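Work and Origin in Cestberg: Student Project Report
Submitted Tuesday, April 27, 2021

1. Purpose
The project examined the common belief that each trade in Cestberg once belonged to incomers from a single place. Local memory gives the ropeworks to families from Omo and the bakeries to those from elsewhere.

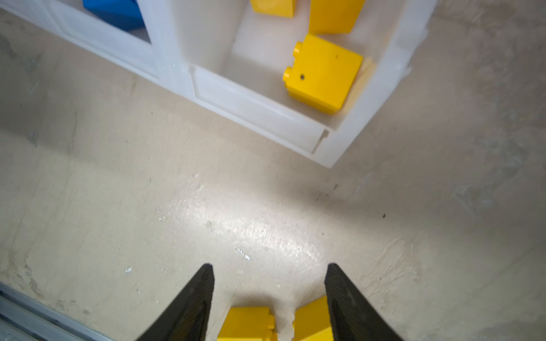
The belief was tested against the wage books of the Backlund ropeworks, which at its height employed around 900 people. A sample of 315 entries was taken, all from the month of December in successive years.

2. Findings
Birthplace was recorded for every worker in the sample. Only 28 gave Omo. Most were born within the town, and several foremen came from neighbouring parishes.

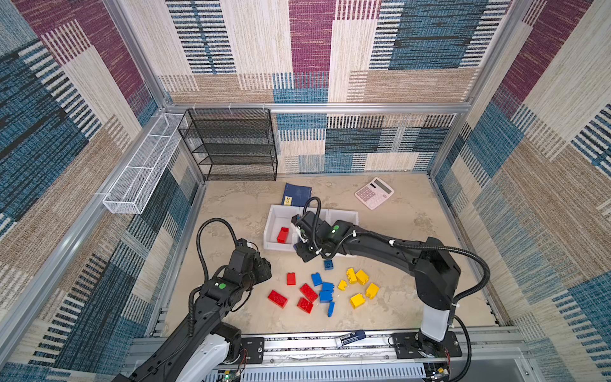
One retired ropemaker replied that the books told half the story, as many hands born in Cestberg had Omo grandparents and were called Omo men all their lives. This objection is accepted. Birthplace and reputation are separate measures, and the wage books record only the first.
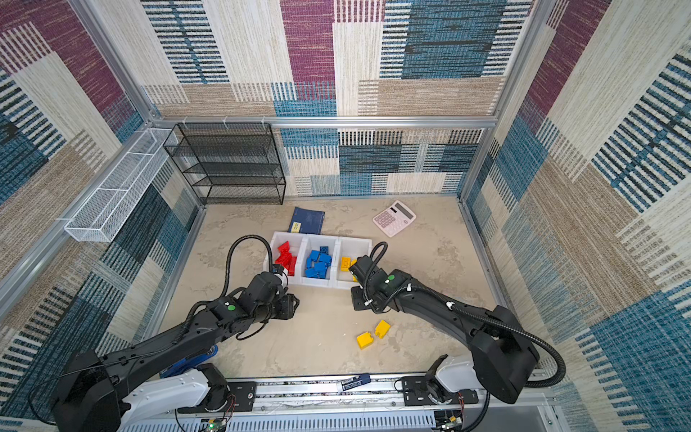
L. Umetti

3. Limits of the work
The bakeries left no wage books, and the claim about them could not be tested. Parish registers may help. 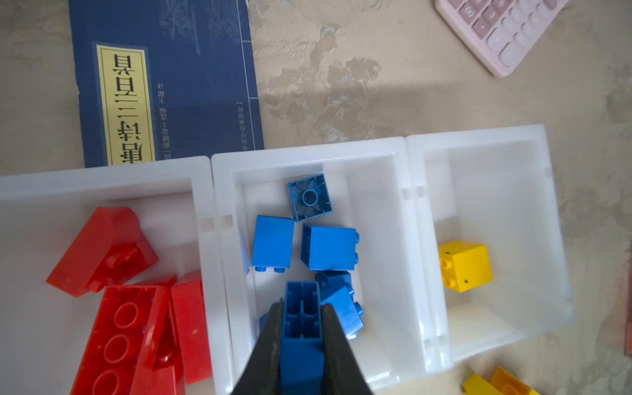 They have been indexed only in part, and names are spelt in several ways. A further search is proposed for next year, beginning with the marriage entries.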